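Pastero hand-held gripper kit, anyone got one? Bit of a review from me

Started by povell_lane
December 6, 2024

Right, I said I'd report back once I'd had the thing long enough to have an opinion, so make a tea. I hired the Pastero hand-held kit in March, the two-finger one, and then bought it outright when the hire ran out because I'd got used to it. For anyone who missed the first thread, I wanted it for recording clothes handling at home: folding, turning things over, doing sleeves, all the stuff the arm is still hopeless at.

Good bits first. It's light enough that I can do 45 minutes before my wrist starts moaning. The fingers close evenly and I haven't had to straighten anything. Trigger is a bit stiff for the first week and then lovely.

Less good: the pads. They're fine on cotton, they're fine on towels, but anything shiny slides about unless you take a proper bite of it. Mine came with one spare pair and I've already used them. Also the strap is too long and gets in the way (I've folded mine over and stitched it).

--

rurkham_rob wrote:
How much are the pads now? They were daft money when I looked.

--

povell_lane wrote:
£6 each if you buy singles. Not awful, but you go through them!

--

tilly_b wrote:
I sent mine back after 5 days so I'm going to be the grump here. The grip was OK. What did my head in was the software. You plug it in, it copies everything across, then it asks you to name every single clip by hand. I'd done 107 of them. I sat there typing "sock" over and over until I wanted to throw it in the canal. For that price I expect it to sort itself out.

--

povell_lane wrote:
Oh, there's a batch naming box, it's under Session and then the little arrow. Rubbish place to put it, I'll give you that. I only found it by clicking everything in a temper.

--

tilly_b wrote:
You are joking. Well, that's annoying, but I still say it should be on the front page of the manual, and the manual is four sides of safety warnings and a drawing of a hand.

--

rurkham_rob wrote:
I'm on Tilly's side about the manual and on Lane's about the kit. Mine's been through a whole summer of tea towels and it's still tight at the joints. I would like to know how it gets on with something thick though. Everyone reviews these things with T-shirts. A T-shirt is easy, you can fold a T-shirt with two pencils. Has anybody tried a proper winter coat?

--

povell_lane wrote:
Funny you should ask, padded jackets are what I've been on lately. They're a pig. There's air in them so they push back, and you think you've got both layers when you've only got the top one. What works for me is coming in low, getting the fingers either side of a fold and squeezing slowly. Go for the hem if you can, it's got more to hold on to than the middle of a panel. And do your zips before you start, or the pads catch on the pull.

I mix in softer stuff as well, so it's not all puffy nylon. A few from the bed, which is the best height for it if you've got a dodgy back like me.

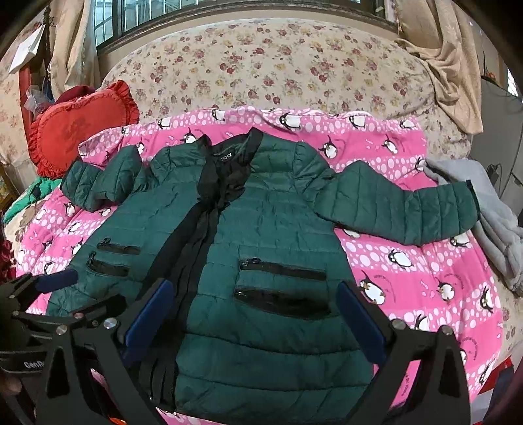
Getting hold of the hem:

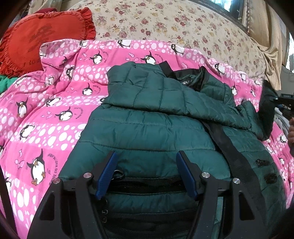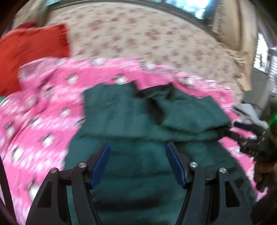
Babak Taheri wrote:
I'd go along with most of that, but I don't agree about squeezing slowly. I've had the same Pastero since the spring and on anything padded I get a better hold if I close quickly and then ease off a touch. Slow just lets the filling creep out sideways. Might be down to the pads though, mine are the older sort and they're harder. Has anyone tried the James ones? They're meant to fit both versions and I'm tempted, only I can't find a soul who's bought them.

--

rurkham_rob wrote:
James ones fit but you need to swap the screws, the ones in the packet are too short. Grip's good. They do leave a bit of fluff on dark things.

--

tilly_b wrote:
Found the arrow on the download version, by the way. It's grey on grey. I'm having another go in the new year if they'll do me the hire rate again, but I'm not typing sock.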